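Coltari bench notebook
February, entry started 9:40 am, finished after lunch
Posted by the bench lead
4 comments | 2 shares

I write this entry mostly about money, so that whoever makes the next order can see how I was thinking. The collection work goes on at the same time and is noted lower down.

Where we stand. The equipment line for this half of the year is already partly spent. The quote from Clikum for one more pair of hand-held grippers came back at $2,495. It includes the two grippers, the cables and one set of spare fingers. It does not include the marker cubes, which we print and glue by ourselves, and it does not include shipping to Potholm. I asked for shipping as a separate line and they gave me $296, which I find high for one box. I have asked them again if the box can travel together with the order of the Shemweta group, who buy from the same place. No reply yet.

What I compared:

Option A, buy the pair now. We can then run two tables at once. The cost is known and the delivery is 20 working days.

Option B, buy only fingers and cables, and keep the present pair alive. It is much cheaper. The weak point is that when one gripper fails, the whole table stops, and the people who booked the morning sit and wait.

Option C, rent a pair for the busy weeks. I looked at this seriously. The rent for two months comes to more than half of the purchase price, and at the end we give the grippers back. The rental contract also says that nothing can be glued on the body. Our cubes are glued. We could clamp them, but then the calibration must be checked every time somebody bumps the clamp, and I know how this ends in our room.

I lean to A, with a small part of B added to the same order so we pay the shipping only once.

Cables. I want to be strict here. The thin cable is the part that suffers most, because it hangs over the table edge and goes down to the floor, and chairs with wheels live on the same floor. I tried last month a longer cable with a clip under the table. The clip is good. The longer cable is not so good, it makes a loop and the loop finds a foot. So please order the standard length and more clips. The clips are from the ordinary hardware shop and can go on the small purchases card.

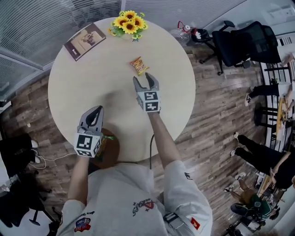 What should we buy first if the budget allows only one thing this quarter?
Spare fingers and cables for the grippers we already have should come first. They wear out before anything else does, they cost little compared with a new pair, and a table that stops for one small part wastes the time of everybody who booked it.

Objects for the table. These are cheap and I don't make a plan for each one, but they should have a line in the budget so that people stop paying from their own pocket. Soft packages are useful because the fingers must close differently on them than on a hard thing. The bag of snacks is in this group, also the book, also the artificial sunflowers. Flowers are harder than I expected when I wrote the list. A stem bends away when the finger touches it, and one has to come from the side and close slowly. I would like a few more objects of this kind with different stiffness. Please keep the receipts in the envelope, and write on the receipt what the object is, since the shop writes only a code.

Furniture. The round table is fine for one person with both grippers. For a second station I don't want a second round one. A straight edge gives a better place for the cable clip, and a rectangular table can go against a wall. I measured the free wall this morning and it is enough if the shelf moves toward the door. A used table is OK. The top should be pale and not shiny, as with the one we have, because the reflections gave us trouble on the old glass desk.

Chairs: no purchase. We have enough, they only need to be rolled back after the session.

Marker cubes. Printing costs almost nothing but the glue needs a night to dry, so I count one day for each new gripper before it can be used. I will print the faces on matte paper again. If the new pair arrives with slightly different body shape (Clikum changed the shape once before without telling), the base of the cube must be redrawn, and this is one more day.

To do before the order goes out:
- get the answer about shared shipping
- ask if the spare fingers are the curved ones, the quote says only "fingers"
- check that the warranty is valid with glued parts
- move the clips and the table to the small purchases list

1:15 pm. Clikum answered about the fingers: curved, same as ours. About the shipping still nothing. I leave the order unsigned until they write.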